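From the Kitchen End of the Hall

Well, November is nearly on us and I have been up to my elbows in ribbon, so if this month's column has bits of curling tape stuck to it, you'll know why. I promised last time that I'd write up how we do the goodie bags for the Irkstead neighbors, and three of you have already stopped me by the bread shelf to ask when it was coming. So here goes, and get a cup of something, as I'm going to run on.

For those new to the list, the bags started the winter Hannelore Frerichs broke her hip and couldn't get down her own front steps. I took her a carrier bag with a loaf and some plums in it, and she told me (you all know Hannelore) that the plums were lovely but the bag looked like I was dropping off her trash. I laughed the whole way home. Then I thought, she's right! If you're stuck indoors and somebody comes to the door, it should feel like something. So the next week I went back with a proper gift bag, tissue paper sticking out of the top and everything, and she kept that bag on her windowsill until spring.

That was 4 years ago, and now we're doing them for half of Odoi Street and most of the apartments behind it. I still do the first pack of the season as a practice run, where I lay out a few things and see what fits and what gets squashed. I'd say do the same at home before you buy anything in bulk. I bought a whole stack of very pretty bags our second year without checking, and they were so narrow you couldn't get an orange past a box of tea. We ended up using them for socks.

So, the bag itself. Go for one that stands up on its own. I can't tell you how much grief this saves. If it flops, you need one hand to hold it open and then you've only got one hand to pack with, and the tissue goes everywhere. Paper ones with a flat bottom are best, and I give the bottom a good press from the inside before anything goes in. White or cream is my favorite because you can see it on a dark porch, and I do love a cheerful message on the front. Adom Tetteh thinks the ones with words on are corny. Adom also wears a reindeer sweater from Halloween onward, so I don't take his notes on this too seriously.

Next comes the heavy stuff, and heavy always goes at the bottom. Boxes first, lying flat if they'll fit and on their side if they won't. I save every plain white box that comes into my house, all year long, and my hall closet is a disgrace. But a plain box will take a ribbon and look brand new, and it makes a nice firm floor for everything else to sit on. If the box is a bit big for the bag, don't force it! You'll split the side seam, usually when you're already on somebody's doorstep. Put the box under the bag and tie the two together, or carry it separately and call it a second present.
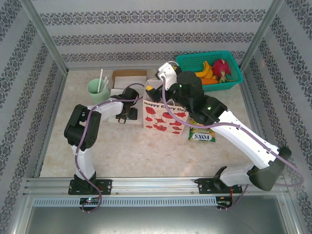

Then there's fruit, and I have opinions about fruit. Bananas are wonderful because everyone can peel one, even with bad hands, but they bruise if you so much as look at them, and they make everything in the bag smell of banana. I pack mine last, right before we leave, curved side up. If I'm doing a bigger household I'll skip the bag for produce altogether and use a little plastic basket. The grocery store on the corner gets in cheap ones in nice bright colors, and people reuse them. I've seen ours holding clothespins, mail, and in one case a sleeping kitten.

I like to put in one thing people might not buy for themselves. Last year I went a bit wild on dragon fruit. You should have seen the faces! Uriel Manríquez rang me up at dinnertime to ask if it was a plant he was supposed to put in a pot. I told him to cut it down the middle and get a spoon, and he stayed on the phone while he did it so he could give me a running commentary. His verdict was "a polite kiwi," and I've never heard it put better. Let it chill in the fridge for an hour or so first, and squeeze a bit of lime over it if you have one.

Carrots might sound like an odd thing to put in a present. They keep for ages, though, and they don't mind being knocked around. The older folks really do use them. Hiyori Hamada makes a quick pickle with hers, sliced very thin with rice vinegar and sugar and a pinch of salt, and she brought a jar to the last supper we had and it was gone before I'd sat down. I've been begging her to write it out properly. She says there's nothing to write, you just taste it until it's right, which is no help to a person like me who needs to be told how many spoons.

Now the small stuff. Once the big items are in you'll have gaps, and gaps are where I tuck the candy and the little snack packets. I slide them down the sides, flat against the paper, and then they stop things from shifting too. Keep them away from anything with a sharp corner. Try to leave at least one near the top so there's a treat right there when they peek in. I know some people like to hide the sweets at the bottom as a surprise, and that's fine if you're packing for kids, but I've had a call from a lady who found hers in February.

Please do ask about sugar and allergies before you pack! We have a sheet for it on the back of the kitchen door, and it's very simple, name on the left and notes on the right. If there's a note that says no nuts, that bag gets packed first, on a wiped table, and gets folded shut before the other food comes out. I'd like everybody who's packing to read the sheet themselves and not rely on me shouting things across the room. I do shout, but I also forget.

A few of you asked about cups. Yes, we're doing the cup sets again, and yes, with straws. The straws were a suggestion from Arben Begović, whose dad has a tremor and finds it a lot easier than lifting a full cup to his mouth. It was such a small thing to add, and we had more thank-you notes about those than about the cookies (I had worked very hard on the cookies). If you're packing a cup, stand the straws up in it while you're getting organized so they don't roll off and vanish, then lay them across the tissue when it goes in the bag. Pale colors seem to be the most popular. I had a very loud orange one left over for months and finally kept it for my pens.

While we're talking about getting organized, do yourself a favor and clear the table completely before you start. I mean everything off. I used to pack around the mail and my reading glasses and whatever I'd been doing that morning, and one year I sent my own electric bill to a very nice man on the second floor. He brought it back unopened, with a note saying he hoped I'd kept the receipt. So now it's a bare table, fruit at the back where elbows can't reach it, boxes to one side, and the bag I'm filling right in the middle in front of me. Open cardboard boxes go at the back too, with the flaps folded out, so you can drop things in without having to hunt for the opening.

Tissue paper! I nearly forgot. Two sheets per bag is plenty. Pinch each one in the middle, give it a shake, and push the pinched end down so the corners fly up. It takes no skill at all and it looks like you went to a store. Scrunched-up tissue is fine too. I iron last year's tissue on a low setting and use it again, and yes, my sister makes fun of me for it every single time she visits.

Tags are the last job. I write mine with the first name only, in big letters with a dark pen. Please don't use the glitter pens. They're so pretty, but they smear, and last winter we had two bags where we had to guess between Helen and Herman. (Herman got the bath salts. He says he enjoyed them.)

Delivery will go the same way as before. We load up at 4 in the afternoon so we're back before it's properly dark, and we go in pairs. Ring the bell and wait a good long while. Some folks take a bit of time to get to the door and it's awful for them to arrive just as you're walking off. If they want to chat, then chat! I would much sooner have you come back late with your last few bags than rush anybody. I spent so long at Hannelore's last year that my partner went and did the whole rest of the street and came back for me, and I'd only gotten as far as her cousin's wedding.

What I'm short of right now: flat-bottomed gift bags in any happy sort of pattern, plain boxes with lids, clean cups with no chips, and ribbon that isn't the scratchy kind. I'm fine for tissue. I have enough jam to float a boat, so please no more jam, however good yours is. Fresh fruit we'll buy the same morning, so don't bring that in early or I'll be making banana bread until New Year's.

You can leave things on the bench just inside the kitchen door, or catch me when I'm in, which is most mornings. And if anybody has figured out a way to stop curling ribbon from tangling with itself in the drawer, please come and show me, because I've got a ball of it in there the size of a cabbage and I need the red.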